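Nach 4 Monaten mit dem Ongart

Den Höhenverstellsatz Ongart von Prustovier habe ich im April gekauft, 584 Euro ohne Platte. Das Gestell kam in zwei Paketen, das schwerere musste ich zu zweit in den dritten Stock tragen. Für den Aufbau habe ich einen Nachmittag gebraucht. Die Anleitung besteht nur aus Zeichnungen, und bei Schritt sechs ist die Querstrebe spiegelverkehrt dargestellt. Wer das nicht merkt, schraubt sie wieder ab.

Die Motoren sind leise genug für ein Telefonat. Ganz oben wackelt der Tisch etwas, beim Tippen stört das kaum, beim Schreiben mit der Hand schon. Meine alte Holzplatte passte ohne neue Bohrungen vorne, hinten musste ich zwei Löcher versetzen.

Das Bedienteil speichert vier Höhen. Nach einem Stromausfall waren alle weg. Der Kundendienst (Frau Hemmin) schickte mir die Tastenfolge für die Neueinstellung noch am selben Tag -- in der Anleitung fehlt sie.

Holztisch im Alltag:
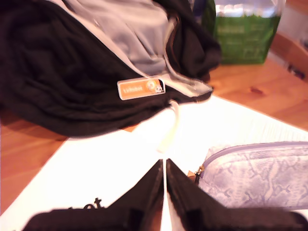
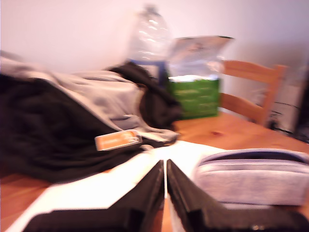

Zum Vergleich hatte ich vorher den Dranov ausprobiert, der bei Verkance 992 Euro kostet. Er steht ruhiger und hat eine Kabelwanne, die beim Ongart extra bestellt werden muss. Den Aufpreis war mir das nicht wert. Ein Kollege, Renato, hat den Dranov behalten und ist zufrieden.

Abzug gibt es für die Kunststofffüße, die auf Dielen rutschen. Filz darunter half nicht, Gummischeiben aus dem Baumarkt schon. Vier von fünf Punkten.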